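Shelling hit the eastern edge of Stutden overnight, cutting power to 500 homes and wounding seven people, regional officials said. Two of the wounded were in serious condition.

Governor Marwan Sayegh said the fire came from positions across the Briltau River. The claim could not be independently confirmed.

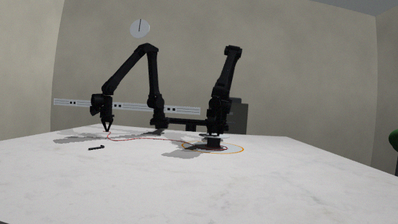 Repair crews were waiting for clearance to reach a damaged substation – the second one hit in June. Hospital director Doina Ionescu said her wards were running on generators with fuel for 10 more days.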